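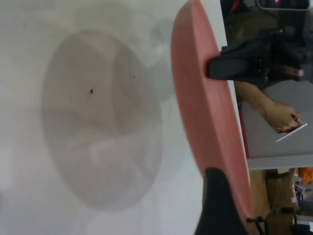 Agbeko has opened orders for Stunska, its two-arm handling kit for dishes and other flat tableware. The kit is sold in Europe and North America through the dealer Britix, and the first boxes will leave the warehouse in May. It is made for small test kitchens and training labs which want to try automatic handling without building a full line. Plates are the main task in this first version, and a round plate in salmon pink, held by its edge between two black fingers, shows the kind of grip that the company has worked on the most. A thick rim is easier for the fingers than a thin one, so Agbeko advises new users to begin with plates like this.

The package contains two arms, two pairs of fingers, a wrist camera for each arm and the control software with 15 prepared tasks. The buyer must provide the table and a computer. According to Agbeko, the installation takes 80 minutes when the table is already leveled. The manual has 155 pages and is for now only in English - a Spanish edition is promised.

Both arms can work on the same piece. In the two-arm mode they come from opposite sides, and the tapered fingertips hold the upper half of the plate while it hangs clear of the table. The other plates can wait behind, standing on edge in a row, in different colors such as mint green, blue and beige. 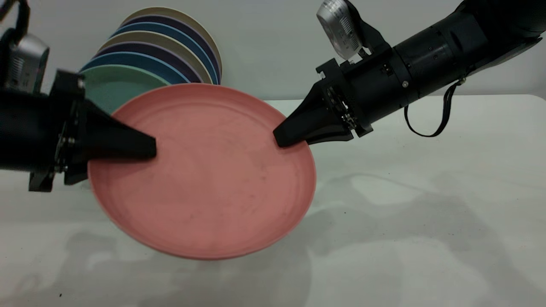 Rental and service

Customers who do not want to buy can rent the kit from Britix for a minimum of 20 days. The rental price includes delivery, one training session by video and replacement of worn fingers. Repairs are done at the Cendodora workshop, and a second kit is sent if the repair needs more than one week.

Orders are accepted from 24 Jan 2021. Prices are given on request and depend on the number of kits and the length of the service contract.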